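Leave the Standby Lights Alone

Every December the town newsletter in Memerville prints the same advice: walk through the house before bed and unplug anything with a little light on it. This year my neighbor Siriporn Hemmin taped the page to her refrigerator and followed it for 45 days. Her bill went down by less than the price of a sandwich.

I don't blame her for trying. The advice made sense when televisions and stereos drew real power while switched off. Most newer ones draw very little. Meanwhile the same house has a second refrigerator in the garage, a dryer that runs half empty and an attic hatch with no insulation on it. Those things have no lights, so they get left off the list.

I used to be just as bad. I bought four power strips with switches and crawled behind the sofa every night. The water heater was set far too hot the whole time, and I never looked at it. Turning it down took a screwdriver and five minutes.

People have a limited supply of patience for this kind of chore. If we spend it on phone chargers, there is none left for the hatch or the heater. I would like the newsletter to print a short list with the biggest users at the top – heating, hot water, drying clothes – and stop there.

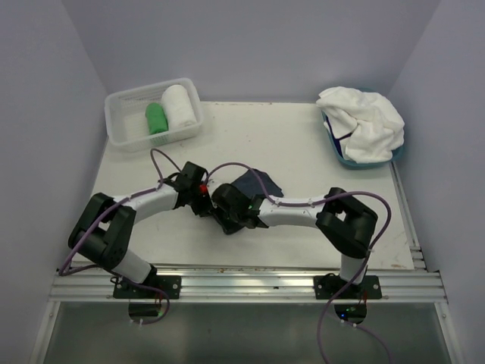
A small light tells you that something has power, and it says very little about how much. The red one glowing on the wrist of the left arm is an easy thing to notice, but I couldn't guess a power bill from it. The meter on the side of the house is a better place to look. Read it before you go to bed and again when you get up, and start with whatever was running in between.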